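Flirside Squash Forum > Equipment and Courts > Side wall bounce after repaint

court4_regular
Posted January 23, 2025

Club repainted the side walls in October. Since then my boast comes off the left wall lower and shorter than it used to. Same racket, same string tension, same double yellow ball. Is this paint, or is it me?

tinbasher
Which coating? Flat masonry paint grips the ball and kills the angle. A proper court finish such as Pondix is harder and the ball skids more.

court4_regular
Front desk says Pondix, two coats over the old plaster. Before that it was Tudose, and had been for as long as I've played there.

nickshot_569
Then I doubt the paint is the whole story. We went from Tudose to Pondix at Forkach and the boast came off faster. Check the court temperature first. A double yellow dot in a cold court in January will die on any wall. 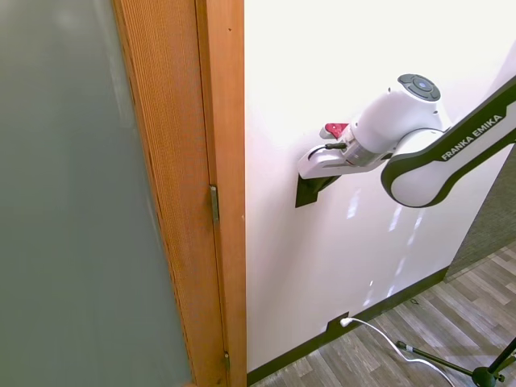 tinbasher
Temperature affects rebound height everywhere, front wall included. He says left wall only. Those are different faults.

court4_regular
Correct, straight drives feel the same as before. Thermostat is set the same as last winter.

nickshot_569
Fair, I missed that. Still, feel is weak evidence. Feed 10 balls by hand from the same spot at the same height, mark where each one lands, then repeat on the next court.

tinbasher
Agree on the test, with one change. Warm the ball properly and use the same ball on both courts. I'd also rap the wall with your knuckles between knee and shoulder height. A hollow sound means the plaster has come away from the block, and that deadens the ball whatever is painted on it.

lowlob
Disagree with both of you on hand feeding. It's too slow to show a difference in grip. Hit them – a repeatable medium-pace boast is good enough if you throw out the mishits.

nickshot_569
Nobody hits a repeatable boast at club level.

court4_regular
Did the knuckle test tonight. Hollow patch on the left wall just behind the service box. Will report it and do the feed test on court 3 for comparison.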